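Jivodcombe Bedroom Folding Notes

Sunday, May 25, 2025
By the Jivodcombe maintainers

14 shares removed from count – 52 shares

# README

Jivodcombe covers clothes handling on made beds: laying out, folding, stacking and putting away. The current release holds 3,939 entries from 20 bedrooms. Each entry has one still and one row in `items.csv`.

## Fields

`garment` – free text, lowercase. Use the plainest word that is certain. If the type can't be told once the item is folded, enter `garment`.
`color` – main color only.
`surface` – what the item rests on, top layer first.
`state` – `flat`, `folded`, `bunched` or `stacked`.

Patterned bedding is common and was kept in. Dark, thick fabric on a busy print is easy to outline but hard to label for fold count, so `folds` may be blank.

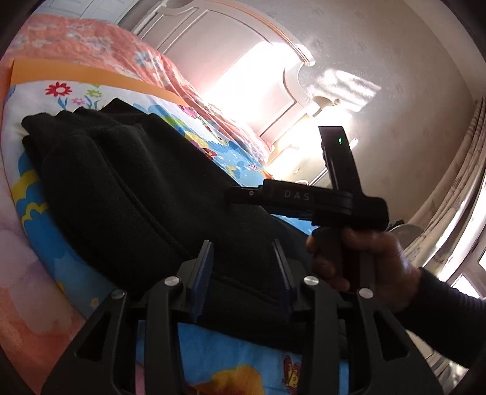 Blank values in `folds` occur in 1,259 rows. Treat them as unknown, never as zero. Layered bedding goes in `surface` as a list, for example `printed sheet; floral bedding`. Headboards and cabinets go in `background`.

## Known issues

Strong window light washes out parts of some beds. These rows carry `glare=1`. Seams were sometimes entered as fold edges in the January release; the Ematov rooms have been corrected, the Daneshvar rooms have not.

3 comments

**jisance_k:** Is `bunched` allowed together with `folded`?

**maintainer:** Yes, separate them with a semicolon.

**tilde52:** The `surface` column has trailing spaces in the Daneshvar rows.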